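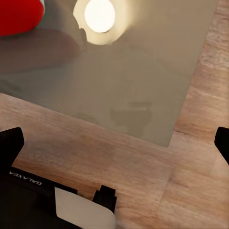 **Ticket:** Wrist camera picks a false target on the glass panel
**Project:** Skivden, tabletop sim
**Opened by:** Abla Hakim
**Assigned to:** Elias Chamoun
**Priority:** 2
**Status:** Fixed in branch, waiting on merge

### Report (Abla)

Running the red object pick task in the Donau scene, the arm goes to the wrong spot and closes on nothing. The fingers come down on the glass and the episode ends with a contact fault:

```
[grasp] target accepted, source=wrist_cam
[grasp] approach start
[contact] unexpected contact: finger_tip / glass_panel
[safety] stop, category 2
```

It happens when the approach begins with the gripper open over the near edge of the table, so that the wrist view has the red object up in the left corner and the lamp glare near the top center of the panel. The detector puts its target on the glare. If the red object is well inside the view, the pick works.

Seen on the Kendale workstation and on my laptop, same build. I have not tried it on the real arm and would like to keep it that way until this is closed. A stop that late would put a finger into the glass.

### Steps to reproduce

1. Load the Donau scene with default lighting.
2. Move the arm to the `near_edge` start pose, gripper open.
3. Run the pick task with the seed set to 1000.
4. Watch the target marker in the wrist view.

### Elias, 10:20

Reproduced on the first try. Attached the detector output to the ticket folder.

The glare has a nearly white core and a soft halo, so after the brightness normalization it comes out as a closed round blob. The red object touches two borders of the view and gets thrown out by the border rule. That leaves the glare as the best candidate, and there is no minimum color score to stop it from being accepted.

Depth doesn't help. The simulator returns the depth of the glass for those pixels, and the planner takes that as a valid surface.

### Elias, 11:45

Things tried:

- Turned the scene lamp down by half. The glare shrinks but is still picked.
- Set the glass to fully matte. The fault goes away. I don't want to ship this, the real table is glossy too.
- Turned off the border rule. The red object is found, but its center is wrong with part of it out of view, and the grasp lands short.
- Masked the lower part of the view where the fingers and gripper body are. No change to this fault. It does get rid of some low-score candidates from the dark reflections near the bottom of the panel, so I'm keeping it.

### Abla, 1:15

Could we back the arm off and look again when the only candidates touch the border? Sleiman had a re-look step in the old planner.

### Elias, 3:30

Yes, the old step still works with small changes. The branch now has:

- Saturated pixels are excluded before blob detection.
- Any candidate under the color threshold is rejected, even if it is the only one.
- If the best color match touches the border, the arm raises, shifts toward it and takes a new view. Limit of 3 tries, then the task ends with `NO_TARGET` and the arm stays up.

Ran the repro seed with the new branch and the target went to the red object after one re-look. Full seed set is running overnight.

### Abla, Friday

Overnight set finished with no contact faults. There were 2 `NO_TARGET` endings, both with the red object fully outside the first view, so that is a search problem and I opened a separate ticket for it.

OK to merge from my side. Please leave the real arm locked out of this task until the force limit on the descent has been checked as well. Elias has the key.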